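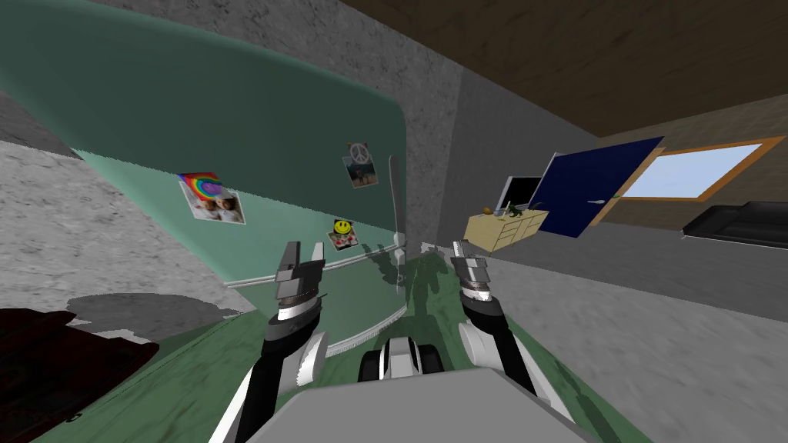 Cistari Choral Club - Members' Pages

Orvokki Kettunen has been singing second alto with us for 12 years, and until this fall I had never once sat down with her for longer than it takes to drink a paper cup of tea. So when I got the job of writing up members for these pages (I opened my mouth at the wrong moment, thanks Lenni) she was the first one I asked. She said yes, as long as I came to her place and as long as I ate something.

I ate a lot of something. There was a cardamom loaf and then there was a second cardamom loaf.

I started with the obvious question, which is how she got into singing at all. "I didn't get into it," she said. "My mother sang when she hung up the wash, and if you were holding the other end of the sheet you sang too. I was maybe six before I found out that other families did it quietly."

She grew up the youngest of four, and by the time she came along the melody was taken. Her two sisters had it, her brother hummed whatever he liked, and she was left to find the gap underneath. I asked if that bothered her. "Oh no, I loved it! The tune is easy, anybody can hear the tune. I liked that if I stopped, they'd all look around to see what was wrong."

Anyone who has stood next to her on a Brahms night will know exactly what she means. I certainly do - I've leaned on that voice through more bad entrances than I want to admit in writing.

We got talking about her first choir, a church group run by a man named Aatos Niskanen. She still calls him Mr. Niskanen. He conducted with a pencil and he had one rule, no looking at the notes once you'd sung them twice. "He would walk down the row and close your folder for you. Just close it, very politely. I was terrified. But I can still sing you all of it." And she did, right there at the table, the alto line of an Advent hymn with nothing on top of it. It's a funny thing to hear an alto line alone. It sits on three notes for ages and then goes somewhere you'd never guess.

Then came a long stretch with no singing. She moved, she worked nights at the Cornine bakery, she had the boys. Ten years went by and she says she hardly noticed until a coworker asked her to fill in at a wedding. "I opened my mouth and it was like a door that sticks. I went home and cried, and then I was so annoyed with myself that I practiced in the car every day for a month."

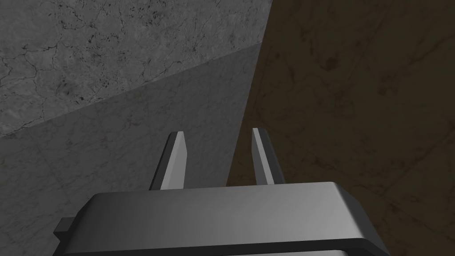 The car is still where she practices, by the way. She gets through her warm-ups between home and the Islow turnoff, and if the light there is red she does the hissing exercise, the long one Kerstin Bakke gave us back when she was subbing for the season. Orvokki can hold it for the entire light. I tried on the way home and ran out of air before the cross traffic had even started moving.

I wanted to know what she'd say to somebody who is thinking of joining but can't read music. She waved her hand at me. "Half of us can't. You can't, really." (True. I follow the dots up and down and hope.) "Stand next to someone who knows it and sing softly for three weeks. In the fourth week you'll be the one somebody else is standing next to."

Her favorite concert was the October one at the Piątek hall, when the power went out in the second half. There were 100 people in the seats and we couldn't see Lenni at all. I remember mostly panic. She remembers the basses breathing in. "I heard them breathe, so I breathed. Then everyone came in together. We were better than in rehearsal, I think, we were listening for once."

And her least favorite? She didn't need to think. "The one with the whistling." If you were there, you know.

She's learning something new this winter as well. Liên Lương has been teaching her a Vietnamese lullaby, one line at a time, before rehearsals. The tones have to be right or the words go wrong, and she's been told that in one verse she keeps singing about the wrong thing altogether. She wouldn't tell me what. Liên wouldn't either, though she laughed for a good while when I asked.

I had more questions written down, but the coffee was gone by then and Orvokki had started wrapping up what was left of the loaf for me to take along. On my way out she told me I've been going flat on the last page of the Fauré. She's right, I checked.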